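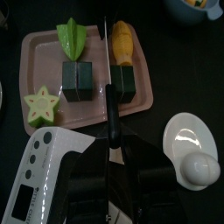
Every January I sit down with a pot of coffee and the equipment budget for our little shop, and every January the arm gets all the attention. I understand it, I really do. The arm is what visitors ask to see, and it's what the sales folks from Bangera and Lastar want to talk about over lunch (a very nice lunch, I should add).

But I'd like to put in a kind word for the cheap end of the list — the toy corn, the star fruit, the plastic trays, the little knife with the black handle. We set aside next to nothing for these things in our first plan, and we paid for it in waiting. A piece would crack or go missing, the store would be out of that set, and a very expensive machine would stand idle for 13 days over something you could lose in a coat pocket.

My friend Fitriani Sutanto, who keeps the books at Prira, talked me into a separate line for props, with two full sets of everything bought on the same day from the same seller. I grumbled, and then I signed. She also wanted spare gripper fingers on that line, and I'd go along with her there too, as fingers wear out long before motors do.

Inard has sent us a lovely plan that runs all the way to 2035, with a new arm every few years. I've read it twice and I admire the optimism. I'd still sooner keep the arm we have for seven years and never again hold up a week's work for a plate and an egg. If you're drawing up your own budget this spring, start from the tabletop and work your way up to the robot, and let the lunch people wait a little.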